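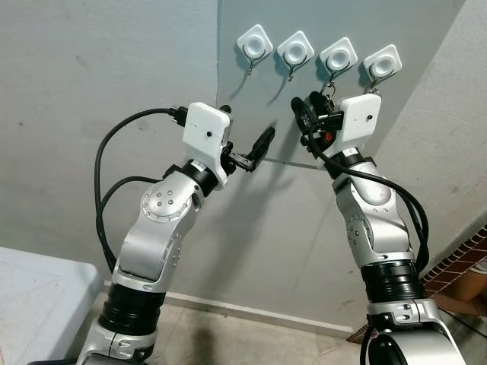

*Ganchos adhesivos blancos en una pared clara.*

# Contra la prohibición de agujerear

En mi contrato de alquiler hay una cláusula que ocupa más espacio que la del precio. Dice que el arrendatario no practicará perforaciones en paredes, techos, puertas ni azulejos, y que cada agujero se descontará de la fianza a razón de 20 euros. La firmé sin discutir, como la firma casi todo el mundo, y llevo desde entonces viviendo en un piso donde las cosas se apoyan, se pegan o se guardan debajo de la cama.

Creo que esa cláusula debería desaparecer. El asunto parece menor y por eso se habla poco de él, pero afecta a la forma en que vive mucha gente durante muchos años.

El alquiler se trataba antes como una etapa. Uno alquilaba mientras ahorraba, o mientras duraba un destino, y aceptaba cierta provisionalidad. Los contratos heredaron esa idea. El inquilino estaba de paso y lo razonable era que dejara la casa como la había encontrado. Hoy conozco a personas de cincuenta años que nunca han sido propietarias ni esperan serlo. Han criado hijos en pisos alquilados. Para ellas la etapa es la vida entera, y la siguen pasando sin derecho a poner un taco del seis.

En el edificio donde vivo, en Flavville, hay 13 viviendas y casi todas son de la misma gestora, Kodikara. El reglamento que entregan con las llaves permite «elementos de fijación no invasivos». Es decir, adhesivos. Toda la responsabilidad de sostener una casa recae así en una tira de espuma con pegamento por las dos caras.

No tengo nada contra el gancho adhesivo. Para un paño o un manojo de llaves sirve. Pero tiene un límite de peso que se lee en el envoltorio y se olvida al mes siguiente, le sienta mal el vapor del baño y sobre pintura barata agarra mejor a la pintura que la pintura a la pared. Quien haya despegado uno en un piso de alquiler conoce el resultado: un desconchón del tamaño de una moneda grande, bastante más visible que el agujero de un tornillo y más difícil de disimular.

Lo sé por experiencia. Al dejar mi piso anterior me retuvieron 212 euros de la fianza por «deterioro de superficies». Había cumplido el contrato al pie de la letra y no había hecho un solo agujero. Las marcas eran de los adhesivos Bunex que la propia agencia me había recomendado por correo electrónico. Reclamé, adjunté el correo y me contestaron que la recomendación no eximía al inquilino de retirarlos correctamente.

El caso de Sajib Selvanayagam, vecino del tercero, es peor. Quiso colgar una estantería para los libros de texto de su hija y pidió permiso por escrito. Le respondieron que no. La dejó apoyada en el suelo, sin anclar, que es precisamente lo que las instrucciones de cualquier estantería alta dicen que no se haga en una casa con niños. Volvió a pedir permiso, esta vez citando las instrucciones, y le dijeron que podía instalarla un técnico autorizado si él pagaba la visita y depositaba una garantía adicional. Entre una cosa y otra eran más de lo que costaba la estantería. Ahí sigue, sin anclar, con una cuña de cartón bajo las patas delanteras.

Los propietarios tienen sus argumentos y algunos son atendibles. Hay quien taladra sin mirar y atraviesa una tubería. Hay quien cuelga un televisor en un tabique de yeso con tacos inadecuados y se lleva medio tabique. Hay quien se marcha dejando la pared como un colador. Todo eso ocurre y tiene arreglo: para los daños existe la fianza, y también los seguros. Lo que discuto es que, para evitar el caso del tabique arrancado, se prohíba a todos los demás colgar un espejo.

Tapar un agujero de taco es una de las reparaciones más sencillas que hay en una casa. Se saca el taco con unos alicates, se rellena con masilla, se deja secar, se lija y se da una mano de pintura. Además, los pisos suelen pintarse entre un inquilino y otro, a veces a costa del que se va, de modo que buena parte de los agujeros que se cobran desaparecería igual. Mi gestora cobra 20 euros por cada uno. Un bote de masilla cuesta bastante menos y da para un pasillo.

Mi propuesta es modesta. Que se entienda como uso ordinario de la vivienda el hecho de colgar en la pared lo que normalmente se cuelga: cuadros, estantes, cortinas, un perchero, la lámpara del comedor. Que el inquilino quede obligado a tapar los agujeros al marcharse, o a pagar el coste real de taparlos si no lo hace. Que se excluyan los azulejos y la fachada, donde el daño sí es difícil de reparar. Y que anclar un mueble alto por seguridad no necesite permiso de nadie.

La asociación de inquilinos del barrio, Brindik, presentó en febrero un texto parecido al ayuntamiento, acompañado de 1061 firmas. La mía es una de ellas. Hasta ahora han recibido un acuse de recibo y una llamada para preguntar si el escrito iba dirigido a Vivienda o a Urbanismo. Iba dirigido a Vivienda, como figuraba en la primera línea.

Un amigo propietario me dice que exagero, que con tanta gente sin poder pagar un alquiler no es momento de ponerse a hablar de tacos. Tiene razón en que el precio es el problema principal. Pero el precio y las condiciones van en el mismo contrato y los redacta la misma parte. Quien no puede negociar lo que paga tampoco puede negociar lo demás, y acaba aceptando que le digan dónde poner un perchero.

Tengo un cuadro de mi abuela, una acuarela con marco de roble y cristal, que pesa demasiado para cualquier adhesivo. Ha pasado tres mudanzas envuelto en una manta. Ahora está en el suelo del pasillo, apoyado contra la pared — lo aparto cada vez que friego — y en septiembre me toca renovar. He pedido por escrito que se me autorice un clavo.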